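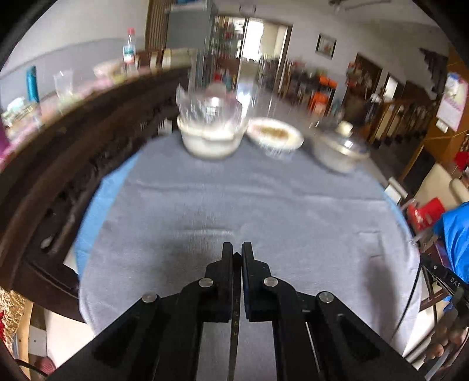 Handout 4: When the gripper says yes and the dish says no

Print this page | E-mail this page

Last time we dealt with faults that announce themselves. A motor stalls, a light goes red, somebody fetches a spanner. This week's fault made no noise at all, and it sat in a set of results for weeks before anyone queried it.

Background

The Stura project collected table-clearing demonstrations in ordinary homes with a hand-held two-finger gripper. A person holds the tool, picks things up and puts them down, and the recording is later used to train an arm. The opening of the fingers is worked out from the pictures, and a script called Clorkus marks each attempt as "grasp held" or "grasp failed".

Clorkus had one rule that matters to us. If the fingers stopped closing before they met, it assumed there was something between them. You may already see the trouble.

What went wrong

The team reported 322 grasps held. On review, 16 of them had nothing in the fingers. The jaws had stopped just short of touching, with a small gap at the tips, and the script took the gap for an object.

The first explanation offered was user error. I would be slow to accept that. The same people had used the same tool in January without a single false grasp, and the thing that had changed was the linkage. A pivot screw had been tightened during a repair and the fingers no longer closed fully. Fankhauser, who supplied the replacement parts, gave no setting for the screw, and the repair sheet has no space to write one down.

The second explanation was that 16 bad labels in a pile that size hardly count. Look at where they fell. Most were on glass lids and shallow dishes, the very things the trained arm later dropped. Whether the labels caused the drops is not proven, and the report should not have hinted that it was.

Points to argue about

- "Nearly closed" is a measurement. "Holding something" is a guess made from it. Which of the two did the log store? Only the second, so the review had to be done by eye.
- A single still won't settle a grasp. Fingers almost touching above a table could be about to open, about to close, or jammed. Be wary of any report that rests on one.
- Food and glass raise the cost of a mistake. A dropped sponge is a nuisance. A dropped glass lid over somebody's dinner means throwing the dinner away.
- Elus, the firm that ran the arm trials, added a force limit afterwards and called the matter closed. A force limit protects the dish from being squeezed. It does nothing for a dish that was never gripped.

Checks before a session

1. Close the fingers on nothing and record the reading.
2. Close them on a strip of card and record that too. If the two readings can't be told apart, stop.
3. Look at every pivot screw. Note any that has been touched.
4. Repeat step 1 after 15 minutes of use.

The fourth step gets skipped. When I asked to see the readings for it I was given a column of identical numbers, which I don't believe.

For next week

Write one page on the Clorkus rule. Say what you would log in its place and what your version would still miss. Answers that say "add more sensors" without naming the fault each one would catch will be handed back.

Related items

Handout 3: Loud faults and quiet faults
Handout 5: Who signs the repair sheet?
Reading list: false positives in grasp detection
Stura review, short version
Notes on force limits and what they leave out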